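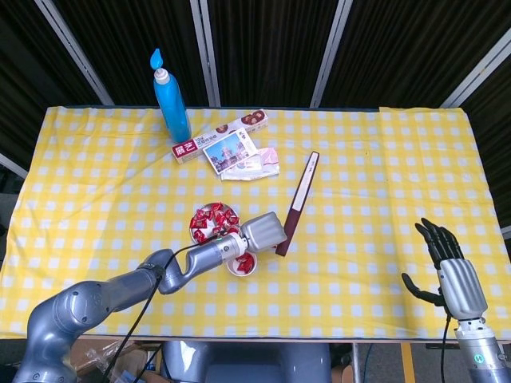 Looking After Tablecloths and Other Table Linen

Posted Monday, February 22, 2021

Checked cloths are cheerful, and they hide crumbs well, but the pale squares show every drip of gravy. Most of what follows applies to cotton and cotton-blend cloths that get used several times a week. Lace, silk and anything inherited should be treated more gently.

Before you wash

Shake the cloth outdoors. Crumbs that go into the machine end up in the filter or stuck to the hem.

Check both sides for stains and deal with them first. A hot wash sets egg, milk and blood for good, and a tumble dryer sets nearly everything else.

Stains

Grease and salad dressing: Put a drop of plain dish soap on the spot, work it in with a fingertip from the edge toward the center, and leave it 15 minutes. Rinse warm. Colored dish soap is fine on a patterned cloth but test it on white.

Coffee and tea: Cold water from the back of the fabric, then a little white vinegar if a ring is left.

Red wine: Blot, don't rub. Cold water, then an oxygen bleach soak. Salt will soak up some of the liquid but it does not remove the color.

Candle wax: Let it harden and lift off what you can with a butter knife. Put brown paper over and under the rest and press with a warm iron, moving the paper as it fills.

Tomato sauce: Scrape, rinse cold, dish soap, then dry in the sun if there is any. Sunlight fades the orange mark better than most sprays.

Mustard is the bad one. Soak in oxygen bleach overnight and do not be surprised if you have to do it twice.

Washing

Wash yellows and other brights by themselves the first couple of times. After that they can go in with light colors. Warm water is enough for ordinary dirt. Skip the fabric softener – it leaves a coating that makes cotton less absorbent, and napkins suffer most.

Don't pack the drum. A big cloth twists around itself and comes out with dry patches in the middle, so two small loads are better than one full one.

Drying and ironing

Hang the cloth folded once over the line, with the hems hanging down and even. Take it in while it is still slightly damp and iron it right away, wrong side first. If you use a dryer, stop it early.

For a long table, fold the cloth lengthwise, iron one half, turn it over and iron the other, then open it and go lightly over the middle crease. I keep a chair behind the board to catch the ironed end.

Getting the size right

Measure the table and add twice the drop you want. Eight inches of drop is comfortable for everyday meals. Ten or twelve looks better for company but gets caught in laps.

If one cloth won't reach, overlap two of the same pattern by at least six inches and line up the checks before you set anything down. A strip of rug gripper underneath stops them sliding apart.

Storing

Roll cloths on a cardboard tube instead of folding them if you have the closet space. Otherwise fold them differently each time, as the fibers wear along a fixed crease. Never put starched linen away for the season. Silverfish like starch, and so does mildew in a damp cupboard.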